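Section 4: Swapping the gripper and trying it on small stuff

I wrote this part for anybody in the Flonstead shop who gets handed the arm and a box of grippers and has to figure out which one to put on. I've done this swap more times than I care to remember, so I'm going to tell you how I do it, including the places where I've messed it up. If your way is better, come tell me and I'll change the page.

We have two grippers that fit the wrist plate right now, the Rornley and the Kanaan. The Rornley has wide rubber pads and it's great on boxes. The Kanaan has the longer black fingers that come to a point, and it's the one I reach for when the parts are thin and lying flat (pens and markers, mostly).

Before you start

Park the arm and hit the stop button. Then go turn the power off at the controller too. I know the stop button feels like enough – do both anyway.

CAUTION: The fingers can still close by spring pressure with the power off. Keep your own fingers out of the gap while you have the bolts loose.

Putting the gripper on

1. Unplug the gripper cable at the wrist. Pull on the plug and leave the wire alone.
2. Hold the old gripper with one hand and back out the bolts with the other. It's heavier than it looks!
3. Wipe the wrist plate with a dry rag. A bit of grit in there will tilt the whole hand and you'll spend your afternoon blaming the camera.
4. Set the new gripper on the pin, start all the bolts by hand, and then snug them up going corner to corner.
5. Plug the cable back in and clip it to the arm with enough slack for a full turn of the wrist.
6. Power up and pick the gripper's name from the list on the controller. If you skip this one, it'll use the old finger length and drive the tips right into the table. Ask me how I know.

Checking the wrist camera

7. Open the live view. You want both fingertips in the picture, with the bare table showing in the gap between them. If you only see one finger, loosen the camera bracket, nudge it over and tighten it again.
8. Close the fingers slowly and watch where the tips meet. Write that spot down on the card taped to the controller.

NOTE: The camera doesn't like fast moves. Anything close to it will smear, so slow down if you need a clean look.

The pen test

9. Lay a couple of pens on the table and have the baskets of markers off to one side. Let the pens touch or overlap a little. One pen by itself is too easy and won't show you much.
10. Set the speed to 15 percent and the grip force to 399. The dial goes to 500, but Darlene Sawatzky over at Flaniddale ran hers wide open and cracked a whole pile of barrels, so I stay below that.
11. Bring the hand down with the fingers open, one on each side of the pen you want. Stop, look at the live view, then close.
12. Lift straight up before you head for a basket. If the second pen comes along for the ride, put them back, turn the wrist a little and try again.
13. Run the same test with the other gripper and fill in the same sheet for both. Same pens, same speed, same force, or the comparison isn't worth much.

If a pen keeps rolling away from you, check step 6 again first. After that, go look at the pads in Section 5.
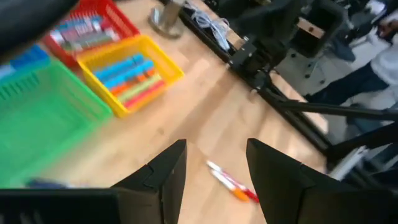 Fig. 4. Wrist camera view with the pointed fingers open, two pens on the table and the baskets at left.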